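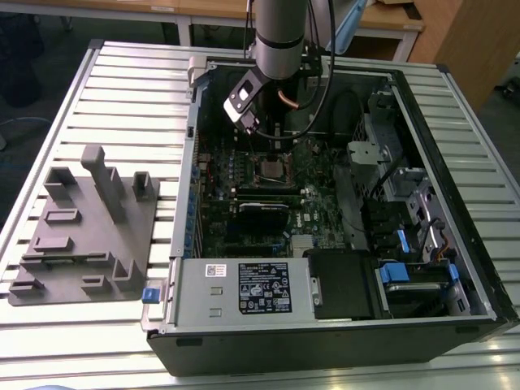

The Tistura wrist gripper has been on our arm since September, and I have put off writing this review because my opinion of it kept changing. I'm going to tell you about the good months and then about the bad afternoon, and you can weigh them however you like.

Some background first, so you know what sort of shop is talking. We are a small outfit in Landry and we take apart old office desktops, mostly Dell towers, so that the useful parts can go back out into the world. It's fiddly work. A case lies on its side on the slotted table, the arm comes down into it from overhead, and there is very little room between the drive cage on one side and the expansion slots on the other. Before the Tistura we ran a Hukoren two-finger unit, a lovely solid thing and far too wide for the job. It could lift a power supply all day and couldn't get near a memory stick without leaning on something.

So the slimmer body was a treat! I can't tell you how pleased I was the first week. It mounts with 3 screws, it talks to the controller without any fuss, and the fingertips are gentle enough that I stopped wincing every time it went down toward a heat sink. By the middle of March we had logged 1,117 part removals with it, and the scrapes and bent pins had dropped to a number I was happy to write on the whiteboard.

Now for the afternoon. We were pulling the graphics card out of a tower, the same move it had made dozens of times, and the arm came down with the grip already closed on the slot latch as it should be. Somebody leaned on the stop button at the far end of the bench (a sleeve, I'm sorry to say, and yes, it was mine). The arm froze, and the gripper let go. Then, when I cleared the stop, the gripper closed again all by itself, hard, before I had pressed anything to ask for it. My hand was in the case at the time, reaching for the latch. I got a pinched knuckle and a good scare, and the board got a crack through the slot.

I should have had my hand out of there before clearing anything, and I own that. But a gripper that remembers its last command through a stop and carries it out on reset is a serious fault in my book. I went back to the manual and found one line about it on page 36, under a heading to do with power saving, of all places. The setting is called "resume grip" and ours came switched on.

Support at Dratura, who sell it over here, were kind on the phone and quick too. They walked me through turning the setting off, and they had me test it with a foam block at the lowest force. I ran 100 stops and resets over two evenings and it stayed open every time. They also said a firmware update would change the default, though it hasn't reached me yet, so please don't assume yours is safe out of the box.

A few smaller grumbles while I'm at it. The cable is stiff and wants to loop out to the side, so you'll need to leave slack and check it doesn't catch on the case rim. The status light is hard to see from where I stand. And the spare fingertips cost more than they should for what they are, two little pads in a very large box.

Would I buy it again? I think I would, with that setting turned off before it ever went near a person. It does delicate work in a tight spot better than anything else I've had on the arm, and my bench is calmer for it most days. We've also moved the stop button, put a collar around it, and taped a card beside the controller that says HANDS OUT BEFORE RESET in the biggest letters the printer would give me. If you already own one, go and look at page 36 tonight.

Four stars for the gripping, two for the manual.

Last updated: 24th March

We use cookies to remember your preferences and to see which reviews people read. By continuing to use this site you agree to our cookie policy. Accept Manage settings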